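Leave the toaster out

Every kitchen tidying guide I have read in the past few years gives the same advice. Clear the worktop. Put the kettle away, put the toaster away, find a cupboard for the jars. The reward is a long bare surface, as in a brochure. I think this is bad advice for most people who cook, and I say so as someone who followed it.

We moved to Dernville in 2013, into a house with a small kitchen and one decent run of counter. I had the worktop clear within a month. The toaster lived in a low cupboard beside the oven, behind the baking trays. To make two slices of toast I got down on one knee, moved the trays, lifted the toaster out, plugged it in, waited for it to cool and did it all again backwards. There were crumbs in that cupboard for years. I still find them.

My neighbour Iresha Gunawardena cooks for five people and has never put anything away that she uses before noon. I used to think her kitchen was a mess. Then I looked after her children for a week in December and cooked every meal in it, and I changed my mind. I never had to ask where a spoon was. The children, the youngest of whom was six, could get their own breakfast.

My rule now is simple. If it is used every day, it stays out. If it is used once a week it can stay out if there is room. Anything else goes in a cupboard or goes altogether. The bread maker went. So did a juicer that cost me 200 pounds and a set of stacking tins I had only bought because they matched.
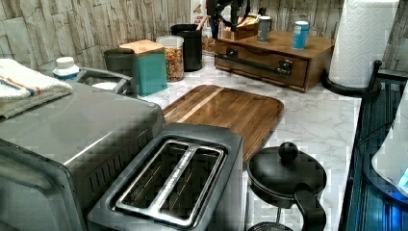

People object that a full counter is hard to clean. It is a bit harder. You have to move things to wipe behind them, and I do that when it needs doing, usually while something is in the oven. Against that I set the time I used to spend fetching and returning, which was every day and more than once.

The other objection is that it looks untidy. Here I think we have mixed up two different things. A counter with post, keys, a drill and last night's glasses on it is untidy, as none of that belongs in a kitchen. Jars, a toaster and a pot of wooden spoons are in the place where they get used. Sumaiya Navaratnam, who fitted kitchens for 3 firms before she set up on her own, told me that her customers nearly always ask for more cupboards, and when she goes back to fix a hinge the cupboards are full and the toaster is on the side anyway. She now puts in extra sockets without being asked.

I will allow that some order helps. Tall things at the back, short things at the front. Small bits go in something with drawers, otherwise they spread. Kitchen roll should stand where you can tear it with one hand — the other one is generally holding whatever has dripped. And a stretch of worktop has to be kept free for chopping. In my kitchen it is 93 centimetres and I defend it.

My sister still clears hers every night and likes coming down to it in the morning. Fair enough. She has a bigger kitchen and eats breakfast at work.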